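Otra vez el planificador «universal»

Llevo dos semanas peleándome con Zorkolon, el planificador de agarres que Matěj Šimko me recomendó con un entusiasmo que ya debería haberme puesto en guardia. La promesa es la de siempre: le das una nube de puntos, te devuelve una lista de poses ordenadas por calidad y el resto es cosa del controlador. En la demo funciona de maravilla, con cubos.

Con bolsas de aperitivos la cosa cambia. El modelo supone un cuerpo rígido y una normal de superficie fiable, y una bolsa no ofrece ni una cosa ni la otra. La anchura que calcula antes de cerrar deja de valer en cuanto los dedos aprietan. Y si la mesa lleva un mantel de plástico brillante, ya me diréis qué hace la segmentación con los reflejos.

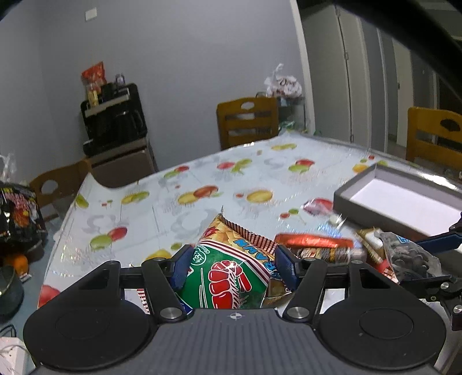
Lancé 133 planes sobre los mismos datos cambiando solo la semilla. En 24, la pose mejor puntuada caía sobre el mantel. Sobre el mantel, con una puntuación altísima. Se lo enseñé a Ghada Khasawneh y me preguntó si había tocado el umbral de confianza. Lo había tocado, claro, y con un valor más estricto el planificador se queda sin candidatos y devuelve una lista vacía sin avisar. Ni un error en el registro.

Matěj insiste en que falta ajustar el filtro de normales. Puede ser. También me lo dijo con la versión anterior, y aquel ajuste me costó 10 noches y un fichero de configuración que ya no entiendo ni yo.

De momento vuelvo a mi heurística fea: dos contactos laterales, cierre lento y límite de fuerza. Si alguien ha conseguido que Zorkolon se porte bien con envoltorios blandos, que me pase los parámetros. Los vídeos promocionales ya los he visto.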